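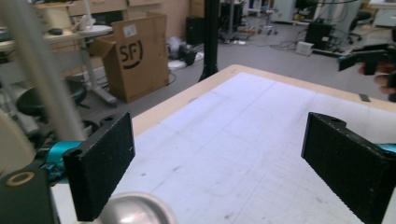
Faint gray lines, scuffs and smudges on a white tabletop.

Why Does a Pencil Write?

Pick up a pencil and draw a squiggle. Any squiggle! Now rub your finger across it. Did some of the gray come off on your skin? Good, because that gray smear is what we are going to talk about, and it is much more interesting than it looks.

Is there lead in it?

People call the dark stick in the middle of a pencil the "lead" (say it like "led"). Lead is a heavy metal, and it is poisonous, but there isn't any in your pencil core. The dark stuff is graphite.

So why the wrong name? In the 1500s, people in the north of England found a big lump of shiny, dark gray rock in the ground. It made wonderful marks, and local farmers used it to mark their sheep so they could tell whose was whose. Nobody had a proper name for it yet. It looked a bit like lead, so they called it black lead. By the time scientists worked out what it really was, everyone was used to the old word, and we still say it today.

A stack of slippery sheets

Graphite is made of carbon. Carbon is an element, one of the basic ingredients that everything in the world is built from. There is carbon in trees, in sugar, in your dog and in you. Diamonds are carbon too!

That sounds impossible. How can a sparkly, super-hard diamond be made of the same stuff as a soft gray pencil core? The answer is in how the tiny bits of carbon, called atoms, hold on to each other. In a diamond, every atom grips its neighbors tightly in all directions. In graphite the atoms join up in flat sheets, a bit like chicken wire, and the sheets lie on top of each other in a stack.

Inside one sheet, the atoms hold on very tightly. But between one sheet and the next there is only a weak pull, so they slide around easily. Think of a deck of cards. It's hard to tear a card in half, but you can push the top card off the deck with one finger.

When you write, the paper pushes the top cards off the deck. Little flakes of graphite slip away from the pencil and stay behind, and there's your squiggle.

Paper is bumpier than you think

Run your hand over a sheet of paper and it feels smooth. Under a microscope it looks more like a pile of spaghetti. Paper is made of tiny plant fibers all tangled together, with dips and gaps between them. As the pencil goes past, the fibers scrape off flakes and trap them.

Very smooth, shiny things such as window glass don't have much to scrape with, so an ordinary pencil skids along and leaves hardly anything. Lots of other surfaces are somewhere in between. You can get a pale line on a painted wall or a desk (please don't test the wall).

What do the letters mean?

Look at the end of your pencil. You might see HB, or 2B, or the number 2. These tell you how hard the core is.

Pencil makers mix powdered graphite with clay, shape it into thin sticks and bake it in a very hot oven. More clay makes a harder pencil with a lighter line. More graphite makes a softer pencil with a darker line. H stands for hard and B stands for black. A 5B is lovely and dark for drawing a stormy sky, and a 5H makes a thin, pale line that suits maps and plans. A number 2 pencil is close to an HB, right in the middle.

How does an eraser work?

An eraser is stickier than paper, as far as graphite is concerned. Rub it over a line and the flakes let go of the fibers and cling to the eraser. Tiny crumbs of eraser break off and carry the graphite away with them. Those are the gray wormy bits you blow off your desk!

Before there were rubber erasers, people rubbed out mistakes with bread. They took the soft inside part and rolled it into a ball. It works pretty well, although you shouldn't eat it afterward.

Try it: the squiggle test

You will need:
A pencil
Writing paper
Wax paper
A piece of cardboard
A small ball of soft white bread
An eraser

Draw the same squiggle on the writing paper, the wax paper and the cardboard, pressing just as hard each time. Which one is darkest? Now rub out half of each squiggle with the bread and the other half with the eraser. Write down what happened, and don't worry if it wasn't what you guessed.

A question from a reader

Sibusiso Mabuza, age 7, from Lustbridge, asks: "Can you write upside down with a pencil?"

Yes! Many pens need gravity to help the ink come down to the tip, so they give up when you point them at the ceiling. A pencil only needs something to rub against. Tape some paper under a table, lie on your back and have a go.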